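Household and shop-floor chores: frequently asked questions

Skemari technical pages. Last reviewed in February.

Can a machine do my laundry yet?
Washing and drying have been automatic for decades. Sorting, loading, unloading, folding and putting away have not. Machines that fold do exist, but most accept a narrow range of items and need each one presented in a set way. A general machine that takes a full basket and returns a tidy drawer is not on sale from us.

What does Skemari sell at present?
Two products. Wundo is a fixed folding station for flat goods such as towels, pillowcases and tea towels. Hiltimo is a tote-moving cart for stockrooms and small workshops. Neither is intended for clothing on a bed, a chair or a floor.

Why is cloth harder than boxes?
A box keeps its shape when lifted. Its position can be given by a few numbers, and a grip planned before contact is normally still valid after it. A jumper has no fixed shape. Every pinch changes the outline, moves the hems and may hide the part needed for the next step. The controller has to look again after each move.

Does colour matter?
Yes. Plain dark fabric gives a camera little to work with, as folds show mainly through shading. A printed background makes the outer edge of a dark garment easier to find but does nothing for the folds inside it. Wundo uses a lit white deck for this reason.

Is one arm enough?
For picking up and dropping into a bin, usually. For folding, two points of contact are strongly preferred. A single arm can fold a towel by dragging it over an edge, but the method is slow and works poorly with sleeves.

How fast is Wundo?
On dry towels of a single size, one item every 9 seconds. Mixed sizes are slower and must be selected on the panel. If the deck camera cannot find 3 corners, the item is rejected to the side tray for folding by hand.

How many items is it tested on?
The acceptance run is 2000 folds without a mechanical fault. Rejected items are recorded separately and do not count as faults. The current item library holds 3813 entries, covering size, weave and weight.

Which shop-floor jobs are ready now?
Moving totes between fixed points, stacking equal cartons and feeding parts from a tray are well understood. Picking tangled cables, bagging soft goods and wiping down irregular surfaces still need a person for most of the shift.

Can Hiltimo carry laundry?
It can carry closed totes. Open baskets are not supported because hanging fabric can reach the wheels.

What is the Tanabe work?
Tanabe is our research project on clothing in ordinary rooms. It deals with handling garments on soft, uneven surfaces such as a made bed, where there is no lit deck and the cover underneath can shift with the item. It is not a product and has no release date.

What does the work look like in practice?

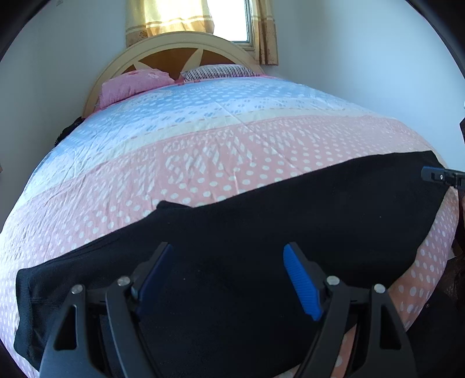
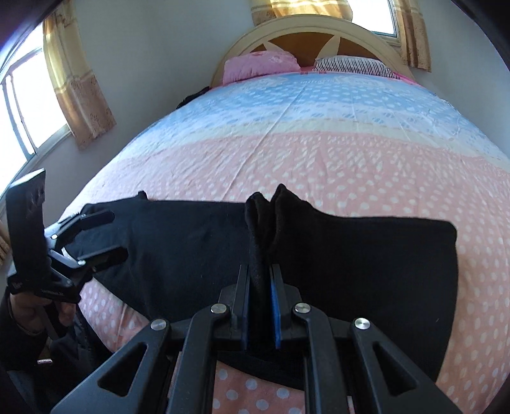

Tanabe: black garment on a patterned bedspread, with gripper fingers at the cloth. In the second picture the fabric is pinched up into two folds.

Can I order a trial?
Wundo trials are open to laundries and small hotels. The support desk is closed on Saturday.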